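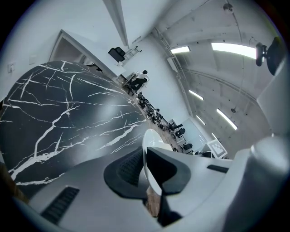
Section 4: Setting up and looking after your Tikach marble table top

Black marble with white veining is a wonderful thing to live with, and a little care in the first month pays you back for years. Read the whole section before you begin, then come back to step 1 with a soft cloth in your hand.

Before you start

You will need:
two clean cotton cloths
a bowl of lukewarm water
a drop of mild washing-up liquid
the small bottle of Tomoana stone sealer from the fittings bag (part 927)
a spirit level

First clean

1. Clear the top completely and lift off any grit with a dry cloth. Lift, don't rub! Grit is what leaves those fine grey scratches that show up so clearly on a dark polish.

2. Wring the second cloth out until it barely drips and wipe along the length of the top.

3. Dry straight away. Black stone shows every water mark, so go over it once more with the dry cloth and look along the surface towards a window or lamp. Any smears will jump out at you.

Levelling on a wooden floor

4. Lay the spirit level along the long side, then across the short side.

5. Turn the adjustable feet by hand, a quarter turn at a time. Boards often dip near a doorway, so check again if you move the table later on.

6. Fit the felt discs under the feet. Replacement discs are order number 2151.

CAUTION: The top is very heavy. Never drag the table, and never lift it by the stone. Two adults should carry it by the frame underneath.

Sealing

7. Leave the clean top overnight.

8. Shake the sealer and put a coin-sized pool on a spare cloth. Try it on a hidden patch first and let it dry.

9. Work in small circles, a forearm's length at a time, going right over the veins. They are part of the stone and take the sealer just as the black does.

10. Wait 4 minutes, then buff until the cloth glides. This is the best bit of the whole job, as the veins come up beautifully bright against the black.

Note: Open a window or prop the door while you seal. The smell clears by evening.

Everyday use

Use coasters for wine, coffee, fruit juice and anything with vinegar in it. Acid dulls the polish quickly, and a sealer slows stains down but won't stop etching. Put hot pans on a trivet. If something does spill, blot it from the outside in and rinse with plain water.

CAUTION: No bathroom sprays, limescale remover, bleach or scouring cream.

Does it need sealing again?

Drop a little water on the top and leave it for ten minutes. If it still sits up in beads, carry on enjoying your table. If the stone underneath has darkened, let it dry and repeat steps 7 to 10. Tops in the Fidberg and Tikirside finishes are sealed in exactly the same way, using sealer refill 2522.

Chips and dull patches are covered in Section 5.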